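让机械臂去装凳子腿,我举双手赞成

斯廷科姆(Stindcombe)的装配间里,最招人烦的活一直是装腿。一件塑料家具,底座翻过来,一根管子对准一个口,往里压,压到位,换下一根。新来的人头一天觉得轻松,到下午四点,掌根就开始发红。我在这里做了几年工艺员,写过的作业指导书摞起来有一截小臂高,里面写得最多的两个字就是“压紧”。

所以双臂工位搬进来的时候,我高兴得有点失态,午饭都没去吃,站在旁边看它把管子往底座那边送。

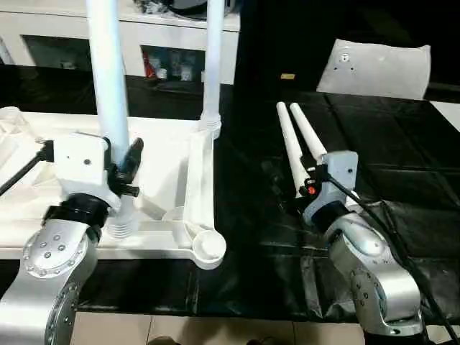

左臂夹着一根白色塑料管,下端是带棱纹的接头。

先说我为什么高兴。过去谈自动化,大家想到的是冲压、焊接、码垛,那些动作大、力气大、围栏也大的设备。装腿这种活一直留给人,理由是它“太碎”:管子会歪,底座会滑,口和口之间差一点点就进不去。人的两只手配合起来太自然了,一只扶,一只使劲,谁也不会专门去想。等到你要把它教给两条机械臂,才发现这里头有多少学问!先扶哪里?夹多紧?歪了是退出来重来,还是顺着劲儿晃一晃?我们组里为了“晃一晃”三个字吵了整整一个下午,最后请装配线上手最稳的几位师傅来示范,把他们的手法一点一点拆开来看。

这件事我觉得特别值得写下来。师傅们的手艺在厂里存在了这么多年,工资单上没有,作业指导书上也没有(这一点我要检讨),偏偏是在准备交给机器的时候,第一次有人认认真真地问:您刚才那一下是怎么弄的? 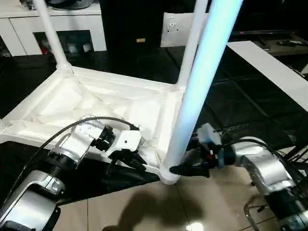
门德斯(Mendes)读完初稿,给我回了一段话:你写得太高兴了。手艺被问清楚的那天,也就是它不再值钱的那天。你们问完了,给人家加钱了吗?

这话我琢磨了好几天,得承认它戳中了要害。加钱的事,当时没有,后来有了:参与示范的师傅按工时拿一份补贴,每班200元,是我们和车间一起磨了两个月才定下来的。我认为这还不够。如果一个工位的动作是从某几个人手上学来的,那么这个工位以后省下的工时,也应当有他们的一份。里尔登(Rillden)那边的分厂正在讨论类似的办法,我很盼望他们先做成,我们好照着抄。

但我仍然不同意“不再值钱”。看看眼下装配间里的变化就知道了。以前一个班下来,一个人要压1,810次管子,这个数字是我们自己记的。现在师傅们的时间花在别处:调夹爪的角度,看哪一批接头偏紧,判断一个卡住的件是该救还是该扔。这些判断要靠从前压出来的手感,可是不必再拿掌根去换了。

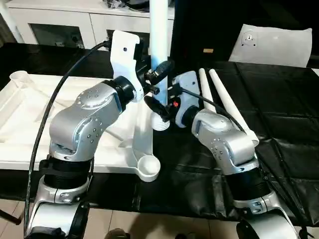
两侧夹爪凑近立杆,另有两根锥形长杆并排放在台面上。

当然也有让我着急的地方。工位慢,比熟练工慢得多,急性子的主管站在旁边看三分钟就想伸手。我的意见是让它慢。速度可以往后放,眼下更要紧的是别让旁边的人去迁就它的节拍。我见过布里尔敦(Briltum)一条改造过的线,机器倒是快了,人变成了给机器喂料的,上厕所都要看节拍灯。那样的自动化我一点也不喜欢,设备再漂亮也不喜欢。

还有一件小事:工位的停止权。我们现在的规矩是,谁站在旁边谁就能叫停,不用填单子,不用事后解释。刚开始有人担心会停得太勤,我倒盼着停得勤一点,每停一次,我们就多知道一处没想到的地方。上个月改夹持位置,就是一位夜班师傅停出来的结果。她嫌夹得太高,管子下端发飘,让往下挪,挪完确实顺多了。这种意见坐在办公室里写不出来。 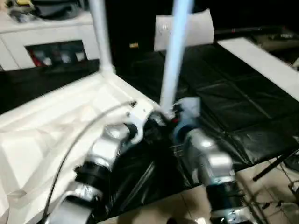 两只夹爪在浅蓝色杆子的下端会合。

九月起,装配间要再上一台同样的工位。我已经提了要求:选位置、定高度、排班次,都要先让将来站在它旁边的人说了算,工艺组排在后面签字。主管还没有答复。我打算下星期再去问一遍,顺便把指导书里那些“压紧”一条一条改过来,写明白是谁压、怎么压、压到什么程度算好。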